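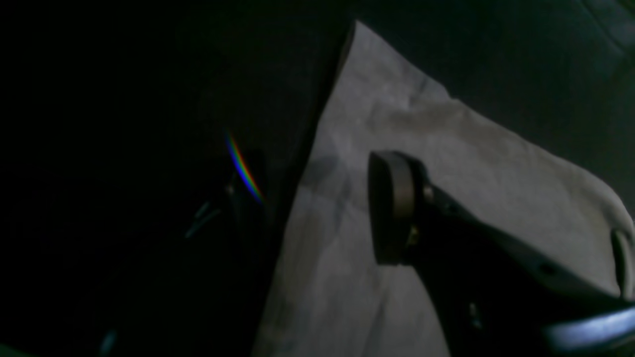
Figure 8.1. Gripper with a rounded finger pad at a pale cloth.

Chapter 8. Handling Soft Materials

Search this book Go

A rigid block keeps its shape when a gripper closes on it. Cloth does not. It folds, slides and bunches, and a program written for blocks will usually fail on it. In this chapter each student team will prepare a robot arm to pick up a cloth by one corner and lay it flat.

The project follows the plan used by the Stolum robotics club, whose members recorded 42 trials before their first competition in February. Their adviser, Wilma Baird, required a written log entry for every trial, including those that failed. Teams using this book shall do the same.

Before beginning, review Chapter 7 on finger pads and grip force. Students should be able to define the following terms: compliance, pinch grasp, slip, edge detection.

Section 8.1 Finding a Corner

A corner is easier to grasp than the middle of a cloth, provided the arm can locate it. Begin with a light cloth on a dark surface.

Shares 100 Comments 3

Annag Geddes: Is the log sheet the same one as in Chapter 7?

Yuk-lan Tsang: Yes, with a column added for slip.

Zdeňka Tóth: Our team is still on 8.1. Corners are hard.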